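Sunday, February 18, 2018

Came in for two hours and stayed for five, so the dye log gets a proper entry for once.

Where we left off: the madder vat was giving me that sad salmon color on the Bonero wool and I couldn't work out why, when the same recipe gave Sólveig a lovely brick red back in August. Same jar of root, same pot, same me reading the same card. I'd blamed the mordant. I'd blamed the wool. Friday night I finally thought to look at the thermometer, and it reads low. I stuck it in a boiling kettle and it sat there telling me 198 F, happy as anything. So all winter I've been cooking the madder too hot and dragging the browns and yellows out of the root.

New thermometer today (the old one has red tape on it now, please don't put it back on the hook!).

Batch 1. Three small skeins of Bonero, scoured and alum mordanted on Thursday, kept damp in a bag. Ground root soaked overnight. Brought the pot up slowly to 150 F and held it there an hour, which is boring and means you can't wander off. Turned the burner off and left the skeins in while I ate my sandwich and did the shelves. Rinsed twice. It's a warm orangey red, a bit lighter than Sólveig's August one but no salmon at all - I may have done a small dance.

Batch 2. Same thing, with a pinch of chalk in the water. Our tap water is soft as anything and madder likes some calcium. Big difference! Much closer to the August skein, deeper and less orange. Held them both up at the back window and the chalk one wins by a mile. Sólveig says she never added chalk, but she was also filling her pot at the Sturkach house, where the kettle grows a crust in a week, so there's my answer, I think. I'd like to run it once more before I put it on the card in ink.

Batch 3 was exhaust, whatever was left in the pot, on the Pringle sock yarn. Pale peach. Not exciting but somebody will want it for baby hats. The Pringle felted a little at one end where I got careless moving it from the hot pot to the cool rinse. My own fault. Let it cool in the pot next time.

Supplies: 693 grams of ground madder left in the big tin after today. The alum is fine. Cream of tartar is nearly gone, and whoever has the small scale at home, could it come back please? The kitchen one jumps in steps of five and is useless for chalk.

Amparo dropped by around lunch with the photocopies from that old dyer's book, the 1775 one. Most of it is hard going and a lot of it is complaints about the price of cochineal, but there's a madder page that says to keep the bath "no hotter than the hand will bear," then bring it up only at the very end. My hand will not bear 150, I can tell you that. So they were starting way cooler than us. I want to try a bath at 120 for a long, long time and see if the red gets cleaner. She thinks the brighter color was more to do with bran in the water. We argued about bran for a good half hour and got nowhere, so bran goes on the list too.

Shelf sorting, since I mentioned it. The sample cards are now by plant and then by date, oldest at the back. I threw out four jars of mystery bark. If one of them was yours, sorry, but there was fuzz on it. I'd also like to stop keeping the mordanted and unmordanted minis in the same drawer, which has bitten me twice now. Two open bins on the table would do it, one color for each.
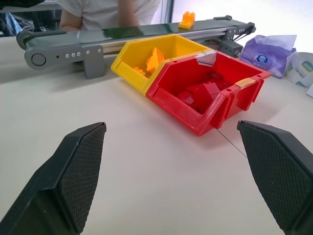
*Two bins, side by side on the white table. The yellow one has the orange blocks in it.*

Still to do:

- Repeat batch 2 with weighed chalk, once the scale is home
- The 120 F bath, overnight if I can get the slow cooker to behave
- Amparo's bran (fine, FINE)
- Light test on today's reds, half of each card covered, south window
- Ask Prornau if they still sell the undyed singles by the cone

The batch 2 skeins are on the rack over the sink. They drip pink, so mind your sleeves.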